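Inicio | Noticias | Publicaciones | Agenda | Contacto

NOTA DE PRENSA

Relell publica el catálogo razonado de los himnos a la Diosa del fondo Ocampo

El repertorio reúne 427 composiciones devocionales en sánscrito y lenguas vernáculas, con transliteración normalizada e índice de epítetos

Compartido 39 veces | 3 comentarios

El centro de documentación Relell, dedicado al estudio de las tradiciones religiosas del sur de Asia, pone a disposición del público desde junio el catálogo razonado de los himnos a la Diosa conservados en el fondo Ocampo. La obra describe 427 composiciones procedentes de impresos litúrgicos, cuadernos de recitación y hojas sueltas, y se distribuye en edición impresa y en versión digital de consulta gratuita. La edición corre a cargo de la editorial Akent.

El catálogo abarca textos de alabanza (stotra), letanías de nombres (namavali), himnos de protección (kavacha) y cantos de lámpara (arati). Cada ficha recoge el íncipit y el éxplicit, la lengua y la escritura del testimonio, el metro cuando ha podido determinarse, la forma de la divinidad a la que se dirige el himno y las variantes respecto de las ediciones de referencia. Los textos sin título en el original figuran bajo el primer hemistiquio, entre corchetes.

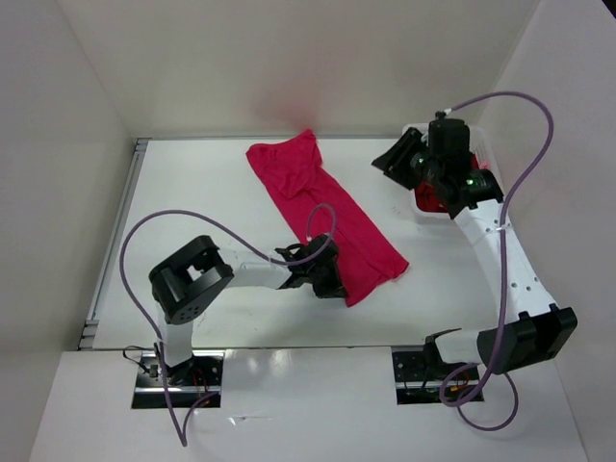 La ordenación principal es temática y sigue la forma invocada: Durga, Lakshmi, Sarasvati, Kali, Lalita y las diosas locales sin correspondencia establecida. Dentro de cada sección, las piezas se disponen por género y, en segundo término, por orden alfabético sánscrito del íncipit. Una tabla de concordancias permite localizar cada composición a partir de la antigua signatura del fondo.

El índice de epítetos constituye la parte más extensa del trabajo. Contiene 2,464 entradas, de las cuales 1,207 cuentan con glosa etimológica en español. Las glosas distinguen entre el análisis gramatical del compuesto y la interpretación devocional transmitida por los comentaristas, dos planos que los repertorios anteriores del fondo presentaban mezclados. El epíteto Mahishasuramardini, por ejemplo, se analiza como compuesto nominal («la que aplasta al demonio búfalo») y remite después a los pasajes del Devi Mahatmya en los que se narra el episodio. En Annapurna se separan los elementos anna, «alimento», y purna, «lleno», y se anotan las invocaciones vinculadas al sustento doméstico.

Criterios de transliteración

La edición adopta el Alfabeto Internacional de Transliteración Sánscrita para los textos y una forma simplificada sin diacríticos para los nombres propios en la introducción y en los encabezamientos. Los testimonios en hindi y bengalí conservan la elisión de la vocal final conforme a la pronunciación habitual de cada lengua. Las erratas evidentes de los impresos se corrigen en el cuerpo de la ficha y se consignan en nota.

Para la búsqueda digital se ha empleado el gestor de corpus Gruritz, que admite consultas por raíz, por compuesto completo y por secuencia métrica. La herramienta reconoce hasta 39 variantes gráficas de un mismo epíteto, lo que permite agrupar las formas abreviadas de los cuadernos manuscritos con las formas plenas de las ediciones impresas.
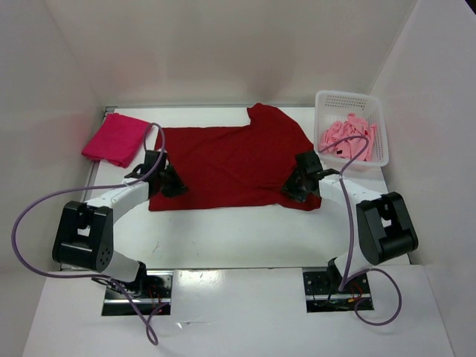 Camiseta de color rojo oscuro extendida sobre una superficie de trabajo blanca, entre dos brazos robóticos.

Contenido de los apéndices

El primer apéndice ofrece la edición bilingüe de nueve himnos que carecían de traducción al español en los repertorios consultados. Cinco de ellos están dedicados a Sarasvati y se recitan al comienzo del estudio; los cuatro restantes son letanías breves a Lakshmi. La traducción es literal y en prosa, con el texto original en página enfrentada.

El segundo apéndice relaciona las composiciones con el calendario ritual. Se indican las piezas asociadas a las nueve noches de otoño, al culto de primavera y a la noche de luna llena, siempre que el propio testimonio lo señale mediante rúbrica o colofón. Cuando la asignación depende únicamente del uso posterior, la ficha lleva un asterisco.

Quedan fuera del catálogo los himnos filosóficos sin destinatario femenino explícito y los tratados rituales en prosa. Relell prevé describir estos materiales en un segundo volumen, actualmente en fase de inventario.

Disponibilidad

La versión digital puede consultarse en la sala de lectura y en el portal del centro. La edición impresa se sirve bajo pedido a través de Akent. Las bibliotecas universitarias pueden solicitar los registros bibliográficos en formato de intercambio mediante escrito dirigido al servicio de publicaciones de Relell.

Anterior | Siguiente | Volver a Noticias

Comentarios (3)

lectora_sur
¿Los kavacha llevan también el nyasa inicial o solo las estrofas? En el repertorio viejo se omitía casi siempre.

Relell Publicaciones
Se transcribe el nyasa cuando figura en el testimonio. Si falta, se indica en el campo de observaciones.

tercer_pada
Gracias por la tabla de concordancias. Tengo citas con la signatura antigua en media tesis. Una consulta: en la búsqueda por metro, ¿el anushtubh irregular aparece aparte o junto al regular?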